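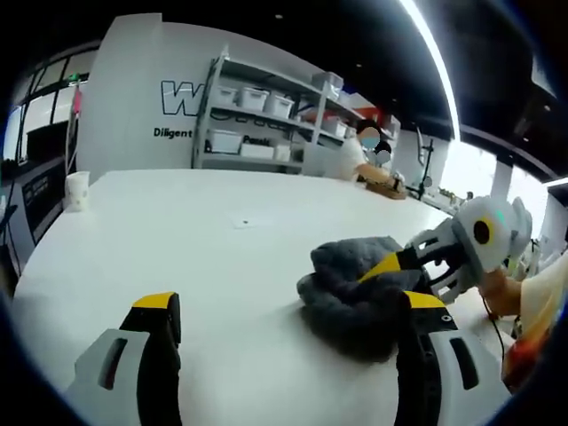 Textile Care and Storage, Unit 5: Folding Pile Fabrics
Handout prepared by Octavio Vergara, revised February 2023

1. Scope
This unit covers soft pile items folded on a flat table: towels, fleece throws and small blankets. Flat-woven sheets are dealt with in Unit 9.

2. Starting condition
An item taken from a heap has no obvious front edge. Before any fold is made, find one corner, follow the edge to the next corner, and draw the two apart until the edge between them is straight. Smooth from the centre outwards with a flat hand. Pile fabrics grip themselves, so creases left at this stage stay inside the finished fold.

3. First fold
Bring the far edge over towards the near edge. On a bound item the binding serves as a guide - if it runs parallel to the table edge, the layers beneath are usually square. 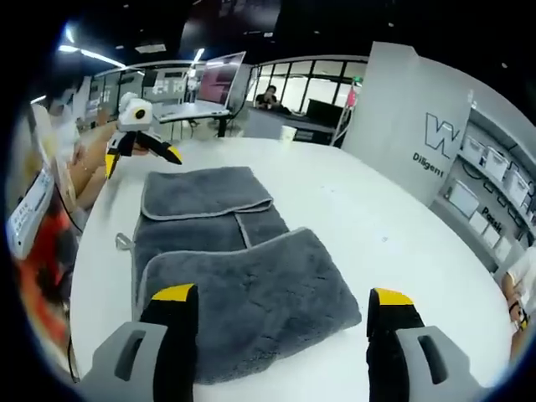
The two layers need not match exactly at this point. A wider front layer can be drawn in before the second fold, and any slack should be worked out towards the open side. Keep clips and other small metal items clear of the fabric, as they catch in the pile.

4. Second fold and bundle
Thick fleece resists a sharp crease. Pressing harder does not help; the fold springs back once the hand is lifted. A long, rounded bundle is acceptable for shelf storage provided the ends are tucked in.
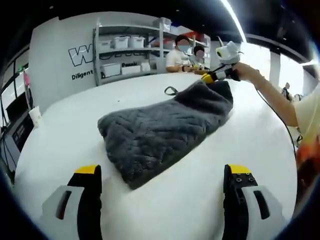 Fig. 3. Dark grey fleece blanket as a long bundle, far end raised.

5. Practical work
Work in pairs, one person to each end. Fold the same item twice, changing ends between attempts, and note the finished width each time. Maximum finished width for the shelf is 70 cm. Record sheets go to Nassoro Koech before the April session.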